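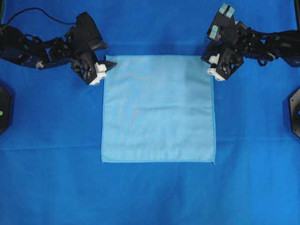

4. Washing and drying cloths in the Pikden 60

Read section 3 first if the machine is new. Run it empty once before any load.

1. Open the door, check the drum for leftovers – coins, clips, tissue.
2. Sort by color. Darks and lights apart, new items on there own for the first wash.
3. Load loosely. Max 34 small cloths, fewer if thick.
4. Pour detergent in the left drawer. Do not go over the line.
5. Turn dial to Modis (everyday) or Toom (delicate). Press Start.

Note: Door stays locked for up to 8 minutes after the cycle ends. Dont force it.

CAUTION: No bleach with the Toom program. Damages the door seal.

Drying

6. Clean the lint filter. Every load, not every other.
7. Set time. 60 minutes for most loads, 105 for heavy cotton.

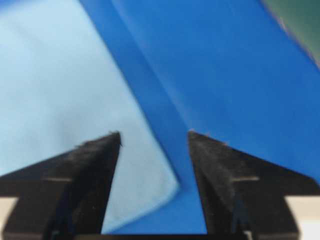 Color run is the most common complaint we get on the Kinell help line. Usually a new dark item in with lights, or the water set too hot. Blues are a nuisance for this – if two blue pieces have been lying one over the other, like the overlapping sheets here, split them up before loading and wash each with its own shade. Cold water the first three washes.

8. Remove load promptly, leave door ajar.

Note: Filter part numbers changed in April. See section 9 befor ordering.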